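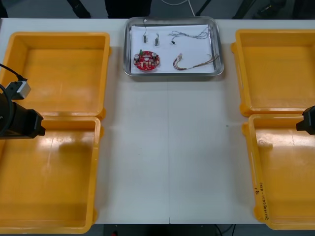 MEDIA RELEASE
7 May 2024
For immediate use

Luvis brings its July interfaith gathering home to Nernthorpe

Well, we can finally say it out loud. The Luvis July Gathering is coming back to Nernthorpe this winter, and it's going to run for seven nights at Patwary Hall. I've been bursting to tell people since the hall booking was signed, and I've been very bad at keeping quiet at morning tea.

If you haven't met us before, Luvis is a network of churches, mosques, temples and small prayer groups who like doing things together. We've been going for 27 years. There are 73 congregations on the books now, from cathedral-sized parishes down to a group that meets in a lounge room in Jolgate and brings the best curry puffs I've ever eaten.

The gathering has been on the road for a while, hosted by whichever town had a big enough room. I loved those trips (even the one with the bus), but a lot of our older members couldn't make them, and they told us so. Nernthorpe is where Luvis started, and plenty of them can get to Patwary Hall on foot.

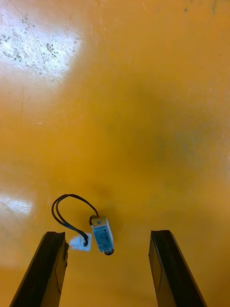

What's on each night

Every evening has a different host congregation. The host opens with prayer or a reading in its own tradition, in its own language if it likes, and a printed translation goes on every seat. After that there's a short talk, some music and then supper. You're welcome to come for the lot or just turn up for the food - I won't be checking.

The opening night belongs to the combined choir, which has been rehearsing at Jolgate and sounds wonderful from the car park, where I do most of my listening. The last night is the open floor. Anyone can stand up for a few minutes and talk about something they've been grateful for, or cranky about, and the rest of us listen. It's my favourite part of the whole program and it always runs late.

We've also invited councillors and our local members of parliament, from all sides. They're coming as guests this year. There'll be no speeches from the stage, but there will be a long table at supper where you can sit down beside them and have a proper chat about housing, buses or whatever is on your mind. We'd had feedback that the speeches were getting longer than the prayers, and I reckon that was fair.

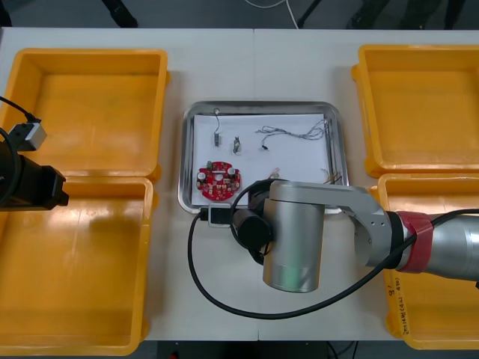 Small electronic parts on a paper-lined steel tray, with yellow bins to either side.

Seats, supper and getting in

Patwary Hall holds 600 and entry is free, though we do ask you to book so the kitchen knows what it's in for. Bookings open at the start of June through your own congregation's office. If you don't belong to one, ring the Luvis office and we'll put your name down. You don't need to be religious to come!

Supper is vegetarian every night, which keeps things simple for everyone's food rules. There's a quiet room off the foyer for prayer before or after the program, step-free entry from the side street, and a supervised play corner for the littlies. Please leave the spots closest to the door for people who need them.

Congregations who'd like to bring a stall, lend us a piano stool or sing something on the open floor night should get in touch with the office before the end of May.

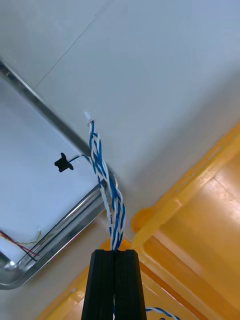

Maren Tolhurst
Communications Coordinator, Luvis

A note from me to the newsrooms. I grew up going to this gathering, asleep under a trestle table for a fair bit of it, so I'm not what you'd call neutral. But I'd love you to come and see it for yourselves. Reporters and photographers are welcome on any night, and we only ask that you keep cameras down during prayers and check with people before taking close-ups of them or their kids.

I can line up chats with host congregations and choir members ahead of time, and I'm happy to do radio if you don't mind a talker. The full program, with the host for each night, will go out to everyone on our media list in June. To be added, contact the Luvis office in Nernthorpe and ask for Communications.

ENDS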